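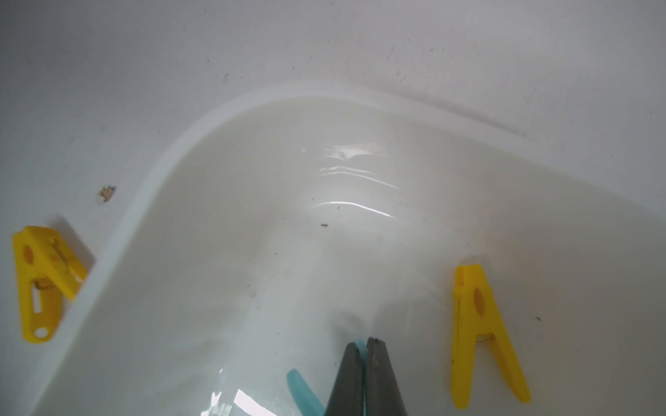

Photo: Milley Picture Desk

Print | E-mail

Drakero is a proposed small-satellite launch vehicle developed by Pillance, a private aerospace firm based in Landeg. The company describes it as a low-cost rocket able to carry 500 kilograms to low Earth orbit. No flight has taken place, and the payload figure comes only from Pillance's own brochures.
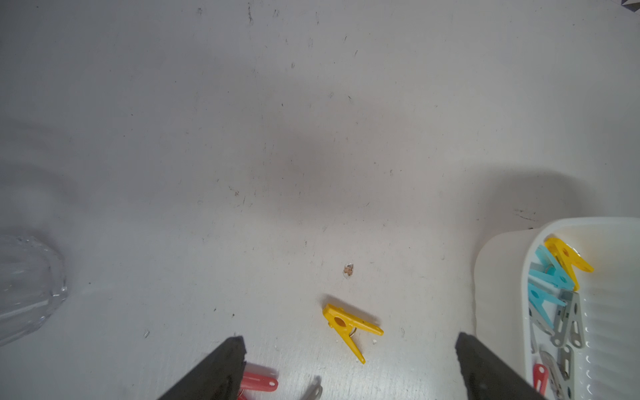
The first stage is meant to use seven engines burning kerosene and liquid oxygen. Pillance says a single engine has been fired for a total of 3,861 seconds on its test stand, but it has released no thrust data — only short clips and a press statement. Whether all seven have ever been lit together is unclear.

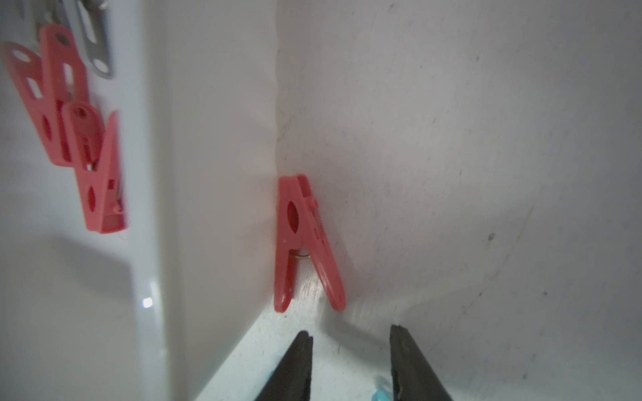

Page last changed: March

Early plans called for 1,000 launches over the life of the program. Later statements dropped that number and gave no new one. A pad at Milley, often called "nearly ready" in company material, still lacks a launch license. 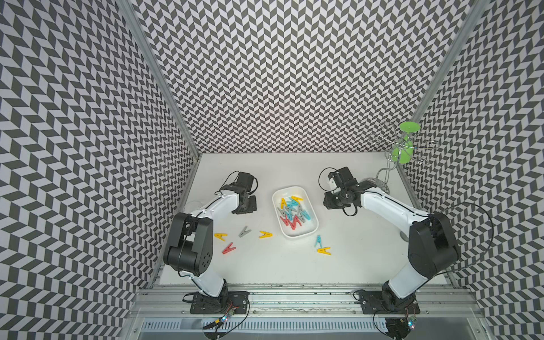

Funding

Pillance claims to have enough money to reach a first flight. It has not published accounts, and its list of signed customers has no names on it.

E-mail this page | Print this page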